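Play and Learning Materials / Working papers

3. Sorting by colour: the materials and the table

I'll be honest about where this section comes from. I spent far too long last July picking through sorting kits, and I came away convinced that the dishes matter as much as the blocks do. Most write-ups of sorting tasks give you a line on the blocks (size, colour, finish) and then hurry along to the results, and I've done it myself. So I'm going to slow down a bit and talk about the rims, the tray and the tabletop.

The Stollport layout is a simple one. Loose cubes belong in a shallow metal tray at the back, and each colour has a round dish of its own — red rim for red, blue rim for blue. I like it because the rim does the labelling. You don't need a printed card or a sticker, and a person who can't read yet can still see where a cube ought to go (as long as they can tell the two colours apart, which I'll come back to in Section 5).

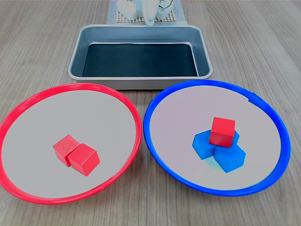 Figure 1. Red-rimmed and blue-rimmed dishes in front of the dark-lined metal tray. Two red cubes are in the red-rimmed dish.

The pale floor inside each dish is my favourite part! An earlier set I borrowed from Wirnico had dishes coloured all the way across, and red cubes on a red floor were a real nuisance to tally, especially late in the day. With a light grey or white floor the cubes stand out nicely and you can check a dish at a glance. The dark lining in the tray does a similar job, and I think it would cut down on clatter too, though I didn't measure that.

Then there's the matter of neatness. I had assumed a sorted dish would be a flat scatter, one cube here and one cube there, and I wrote the first scoring sheet that way.
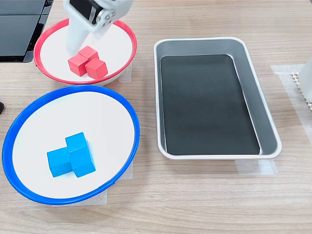
Cubes end up huddled together or on top of each other, and the old sheet had no box for that. I went back through all 1259 placements in the Sekomdale log and added a column for "touching" and another for "stacked". Neither one changes whether a cube counts as correct. A blue cube perched on another blue cube is still in the blue dish, and I scored it so. What stacking does change is how easy the final count is, as a cube at the back can hide behind its neighbours when you're looking from low down.

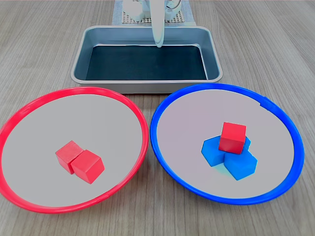
Should the cubes be spread out before they're counted?
I'd leave them where they landed and move your own head instead, then write down the total before anybody clears the dish.

The Cherkaoui version of the sheet, with both new columns, is the one used in the rest of this paper.

8 comments · 3 shares

Related papers
Wooden blocks and painted finishes: a short buyer's survey
Why our counting sheets kept going wrong
Trays, bowls and baskets in the playroom
Colour names and colour matching in early sorting games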